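Utilizamos cookies propias y de terceros para mejorar su experiencia de navegación. Si continúa, entendemos que acepta su uso. Aceptar | Configurar

Estación bimanual Stunum 50: guía de compra y presupuesto

La Stunum 50 es una mesa de trabajo con dos brazos para tareas de clasificar, apilar y trasladar objetos ligeros. Sestton la suministra montada o en piezas. En esta página explicamos qué conviene calcular antes de pedir la oferta, porque el precio de los brazos es solamente una parte del gasto.

El primer punto es el espacio. Recomendamos dejar 50 cm libres en los dos lados donde se fijan los brazos, y un lado completo sin obstáculos para el operador. El puesto del ordenador se coloca fuera de la mesa, pero cerca, para que los cables no queden tensos.
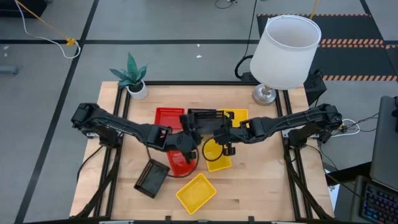

Última modificación de la página: 9/8/25

Para una primera tarea de clasificar por color son suficientes unas cestas de plástico de malla, como las rojas, amarillas y negras que se ven sobre el tablero. Pesan poco y se sustituyen por poco dinero. El juego de cestas Cakska se pide aparte, con la referencia 307.

La estructura es de perfil de aluminio negro y el tablero es de madera clara. Las monturas de los brazos se sujetan a los perfiles laterales, de modo que se pueden desplazar si cambia la tarea. Cada brazo termina en una pinza paralela. Los dedos de la pinza son material de desgaste y aconsejamos presupuestar un juego de repuesto por brazo.

Qué incluye el pedido básico:
- estructura y tablero
- dos brazos con pinza y sus monturas
- cableado de alimentación y de datos
- manual en español y en inglés

Qué no incluye:
- ordenador de control
- cestas, piezas y otros objetos de prueba
- marcas de suelo
- instalación eléctrica del local

El plazo de entrega es de 40 días laborables desde la confirmación. El montaje lo realiza la empresa Van Wyk y se factura por jornada. Los pedidos confirmados en enero se entregan con la tarifa del año anterior.

Las ofertas tienen validez de siete semanas. Para solicitar una, indique por favor las medidas del local, el tipo de objeto que desea manipular y si necesita montaje.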